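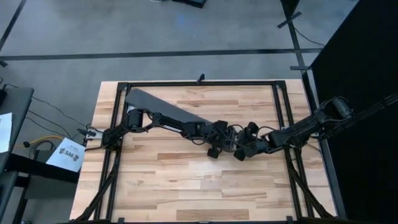
Bench SA6, both arms, grippers nearly touching.

26/12/2022. Budget for the Andenia bench, second go. The first was cheerful and wrong.

Spare gripper fingers: 3 sets from Varside. Farquharson quote less but want up to 800 for "handling", so they can keep them. Cable trunking: yes please, as much as we can get away with. The floor leads are winning.
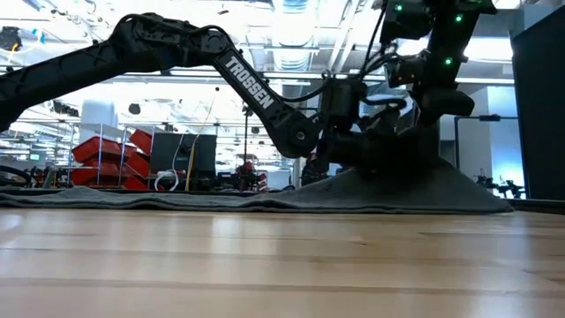

Grey cloth bunched up under the grippers. Trossen arm on the left.

Second bench still down as "desirable" - code for never. Moved it to page 2 and called it Trelov phase two, which sounds paid for. Need a price for a wider frame before I send this. Also more cloths. Petty cash?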